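The **Drarnesell** is a plucked string instrument with a long neck, played as a solo instrument and as an accompaniment to the voice. The name is also used for the song repertoire that belongs to it, so that a singer may be said to "know drarnesell" without playing a note. The instrument is best known today from the town of Flutbridge, where a school for it has existed for 34 years.

## Name

The origin of the word is not clear. Older players in the Kirui valley call the instrument simply *the long one*, and they keep the word drarnesell for the songs. In printed programs both spellings, *drarnesell* and *drarnessel*, can be found. The school in Flutbridge uses the first one, and most later writers have followed it.

## Construction

The body is carved from a single block of pear wood and is closed with a thin spruce top. It carries nine strings, which are divided into two groups:

- five melody strings, of which the first two are tuned in unison
- four drone strings, which run beside the neck and are not stopped with the fingers

The frets are made of gut and can be moved. A player usually shifts the third and the seventh fret between songs, according to the mode. In concerts this causes short pauses, and it is the custom that the singer speaks the first line of the next poem during this time.

The bridge is flat and wide. Its upper surface is filed by hand until each string gives a light buzzing sound. The filing must be renewed after some months of regular playing, and many students find it the hardest part of keeping the instrument.

## Tuning and modes

The melody strings are tuned to the comfortable low note of the singer, and there is no fixed pitch. Teachers describe six main modes. Four of them are taught to beginners. The other two, called *vemik* and *low vemik*, contain a second step that is sung slightly flat, and they are normally left for the third year of study.

The vemik modes are connected with the evening. A piece in vemik starts without rhythm, and the player gives only single notes after each phrase of the voice. The regular beat comes later, often with the second verse.

## Repertoire

The songs were passed on by ear until the singer and collector Faraji Shemweta began to write them down. His handwritten collection contains 2,614 verses, arranged by mode and then by opening word. It does not show the ornaments, which he believed a student should take from a teacher. Because of this the notebooks are difficult to use alone – two singers who read the same page can arrive at quite different melodies.

Most of the songs belong to one of three groups: work songs, songs for guests, and long narrative songs. The narrative songs are the least performed, as a complete one may last more than an hour. The guest songs are short and are sung at the table, before and after the meal, with the host taking the first verse.

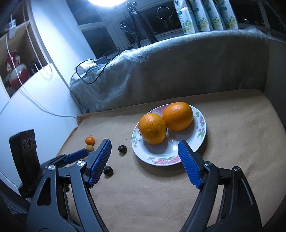
## Teaching

Lessons follow the same order in nearly all places. A new student sings for several months before touching the strings, and learns to keep the beat with the hand on the knee. After this the drone strings are added, and then the melody strings, one at a time.

The Flutbridge school was founded by Su-bin Jeon, who had studied singing with Shemweta. She introduced group classes for children, which were unusual at that time, and a yearly student concert in August. Her practice book gives each song in a simple form and in a full form on the facing page. Some older teachers criticized this method and said that the simple forms would replace the full ones. The book is still in use, and a second volume deals only with the vemik modes.

## Recordings

The sound archive of the school holds 1,117 recordings, the greater part of them made in private houses. The quality is uneven, and on many of the early tapes the drone strings can hardly be heard. Copies may be listened to at the school by appointment.

## See also

- Drone (music)
- Movable frets
- Long-necked lute

*Last revised 07/09/2026*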